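Fold the Jeans on the Bed

I moved from Zindale to Daltow in June with 17 boxes, and 2 of them were nothing but denim. That is too much denim, and I have since given most of it away. What I kept, I fold, and I fold it on the bed.

The usual advice is to hang jeans, or to roll them. Hanging works if you have the rod space. My apartment on Shearer Street does not. Rolling looks good in a drawer for one day. After that you pull a pair out and the rest come undone.

People will tell you a table is the right place for folding because it is flat and hard. I disagree. Adult jeans are long, and most kitchen tables are already holding the mail. A bed is wide enough to lay a pair out full length, and the bedspread keeps the legs from sliding while you line up the seams. It also puts a deadline on the job -- you can't go to sleep until the pile is gone.

My method is plain. One leg over the other, back pockets out, then up from the hem in thirds. Smooth it with your hand between folds. I don't iron denim and I don't think anyone should.
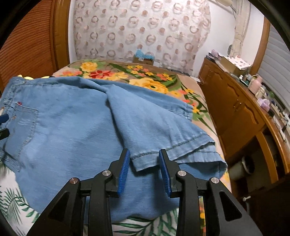 The other objection I hear is that clothes left on a bed end up staying there. Sometimes they do. I have moved a stack to the chair at midnight more than once. But a stack on a chair is still folded, and it goes into the drawer the next morning in one trip. A basket of clean laundry in the hallway can sit there all week, and by then I am dressing out of the basket.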